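Skakwood Tea Room Ends Its War on Long Visits

SKAKWOOD, 2018-07-14 -- The Skakwood Tea Room will drop its 12-minute seating limit in September, after a trial that pleased the landlord and hardly anyone who drinks tea.

The limit was brought in to shorten the line at the door. It did that very well, mostly by getting rid of the line. Regulars took their crosswords to the bus station, where the tea is worse but the bench is theirs for as long as they like.

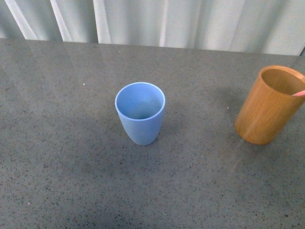

Divya Naidu thinks the rule should have gone sooner, and points out that her tea was usually still too hot to drink when she was asked to leave.

Under the new policy, customers may sit until closing. Refills stay free, and the tea room will again stock almost 500 secondhand paperbacks, three of them with their last pages.

Questions may be put to Lakmal Sivakumar at the counter, preferably by someone buying a scone.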